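Edged Weapons: Materials and Construction
Handout 5
Scabbards and Scabbard Fittings

Reading before class: Lullotura study guide, section on organic materials. Bring a pencil. Ink is not allowed in the Doolan Room.

Terms

Throat: the opening at the top of the scabbard. On metal scabbards it is often a separate piece held by screws or rivets. On leather scabbards it is part of the locket.

Locket: the upper metal mount on a leather or wood-cored scabbard. It may carry a suspension ring, a frog stud or both.

Middle band: a mount between locket and chape, usually with a second ring. Absent on most scabbards carried in a frog.

Chape: the lower metal mount, covering the tip. Some writers use "chape" for the whole lower fitting and "drag" only for the part that projects at the end. This course follows that usage.

Drag: the projecting foot of the chape, which takes the wear when a long sword trails on the ground.

Core: the thin wood body under a leather or cloth cover.

Liner: strips of wood, leather or other material inside a metal scabbard. They hold the blade away from the steel and grip it lightly.

Wood-cored scabbards

The core is made from two thin boards, carved or planed to the section of the blade and glued along the edges. Straight-grained wood is preferred. The grain should run the full length, and where the blade is strongly curved the boards have to be bent or cut from curved stock. Boards cut across the grain at the curve tend to split there, and old repairs are common at that point.

The cover is put on damp and sewn or glued down the back. As it dries it shrinks and pulls the boards together. A cover that has opened along the seam will therefore often be found with a core that has opened too. Check the seam before lifting the object by its middle.

Leather scabbards without a core

Common on infantry hangers and on many bayonets. Vegetable-tanned hide was cut to a pattern, sewn flesh side in, and shaped wet over a wooden form. The stitching runs down the center of the back. In better work it is sunk into a groove and closed with a hammer; in cheap contract work it stands proud and is often worn through.

Mounts are fixed by small brass or iron staples, by rivets, or by glue alone. Look for empty holes in the leather above or below the present edge of a mount. These show that the mount has been moved or replaced, or that the scabbard has been shortened to fit another blade.

Leather shrinks lengthwise with age. A blade that stops short of full depth does not prove a mismatch. Measure the blade, measure the inside depth with a soft probe, and record both.

Metal scabbards

Sheet steel was wrapped around a mandrel and brazed along the back edge. The seam is normally filed flush and can be hard to find under later plating. Ring bands were slipped on and brazed in place. The drag was forged or cast separately and brazed to the tip.

Steel scabbards resist dents and blows from a horse's tack but dull the edge of the blade if the liner is missing. A rattle when the scabbard is tilted usually means a loose or broken liner. Do not shake the object to test this.

Browning, blackening, painting and nickel plating all occur. Plating over pits is later than the pits.

Suspension

Two rings, on separate bands: worn from slings of unequal length, blade nearly level or trailing.
One ring: worn from a single short sling, often with a hook.
Frog stud: passes through a slot in a leather frog on the belt. The stud is on the outer face.
Fixed loop: one piece with the locket, mainly on daggers and short sidearms.

Moving or removing a ring was a common change when regulations changed. The place where the old band sat may show as a brighter stripe, a line of leftover braze, or a filed flat.

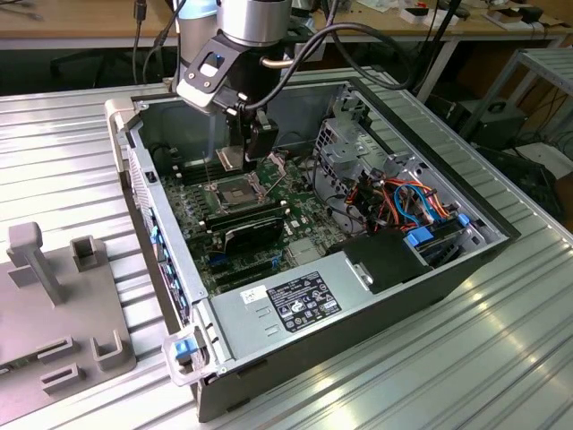

235

Condition notes

Record condition from throat to drag, outer face first, then inner face, then edges. Use the terms in the list at the start. "Outer" means the face turned away from the wearer's body.

Red rot in leather shows as a powdery, reddish surface that comes off on the glove. Do not apply dressing or oil. Wrap in acid-free tissue and tag.

Green, waxy deposits where brass meets leather are copper salts formed with fats in the dressing. Note position and extent. Removal is a job for the lab.

Do not store the blade in a leather scabbard. Residues from tanning hold moisture against the steel, and the pitting that results follows the line of contact.

Exercise for Sunday's session

Work in groups of 2. Each group takes one scabbard from the teaching shelf and fills in a Vastico record sheet. Object 591 has a replaced chape; state the evidence. Sheets go in the Fellow tray by the door before you leave.

Next handout: grips and wire binding.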